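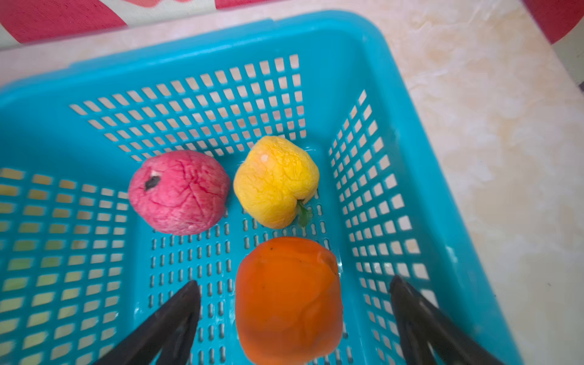
3.2 Participation and court access

Club records from Woststead and Wostton were coded for the 2000 players registered in the Midell amateur league. Of these, 171 lived more than an hour from an indoor court and trained mainly outdoors. Figure 4 plots attendance against travel time for both towns. Attendance fell with distance in Wostton but stayed flat in Woststead, where teams shared vans. Bowen's earlier survey of handball clubs found a similar split.

Figure 4. Sessions attended per player by travel time to the nearest court, December sample (n = 1111). Players with no recorded address are excluded.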